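Zeigen statt Programmieren: Wie wir einem zweiarmigen Roboter das Einräumen eines Regals beibringen wollten

Projektbericht, Wahlpflichtmodul Robotik, Projekt „Kudus“

1. Worum es ging

Als wir im August mit Kudus anfingen, hatten wir uns das alles etwas einfacher vorgestellt, das geben wir gerne zu. Der Roboter sollte in der Simulation Lebensmittel in einem Regal greifen und umstellen, und zwar nach Vorführungen, die wir ihm per Fernsteuerung geben (mit VR-Brille und zwei Handcontrollern, die uns das Labor in Iseck freundlicherweise überlassen hat). Am längsten haben wir am Anfang mit dem Hineingreifen in das mittlere Fach gekämpft, denn schon ein kleiner Schlenker mit dem Handgelenk, und der Daumen stößt hinten an!

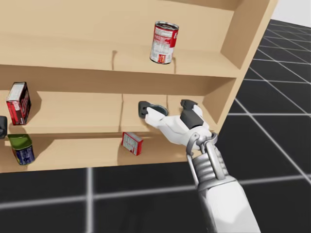
2. Aufnahme der Vorführungen

Insgesamt haben wir 200 Vorführungen aufgenommen, von denen wir 19 wieder verworfen haben, meistens wegen Aussetzern beim Tracking. Gesteuert wurde immer abwechselnd, damit sich nicht die Gewohnheiten einer einzigen Person einschleichen. Sehr bewährt hat sich, beide Hände zunächst offen und auf gleicher Höhe vor das untere Fach zu bringen und von dort aus in Ruhe weiterzumachen. Gespeichert wurden Gelenkwinkel, Fingerstellung und Kamerabild. 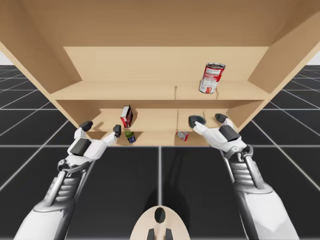 3. Training und Beobachtungen

Trainiert haben wir mit unserem Skript Grimar, jeweils 900 Schritte pro Durchlauf und in sechs Durchläufen. Was uns dabei wirklich überrascht hat, war der Einfluss des Tempos: Wer beim Vorführen zögert, bringt dem Modell eben auch das Zögern bei, und wir haben anfangs sehr viel gezögert.

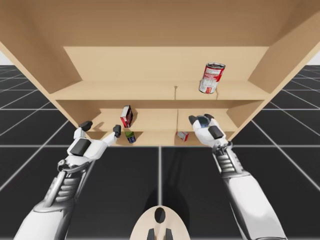 Beim Fernsteuern ist die Arbeit mit zwei Händen noch einmal eine ganz andere Sache als mit einer, das haben wir alle schnell gemerkt. Man schaut ja unwillkürlich immer auf die Hand, die gerade etwas tut. Während sich die rechte Hand vor dem Fach um etwas kleines Dunkelblaues schließt, steht die linke mit gespreizten Fingern bei der Dose mit dem grünen Oberteil und will genauso im Blick behalten werden. Wir haben deshalb später eine Regel eingeführt: erst die eine Hand zur Ruhe bringen, dann die andere bewegen. Das kostet Zeit, macht die Aufzeichnungen aber viel gleichmäßiger, und die Auswertung nach dem Macaraeg-Schema (so heißt unser Bewertungsbogen) ging danach deutlich flotter von der Hand. Als Nächstes möchten wir die Suppendose oben rechts dazunehmen, für die man die Arme ein gutes Stück weiter anheben muss.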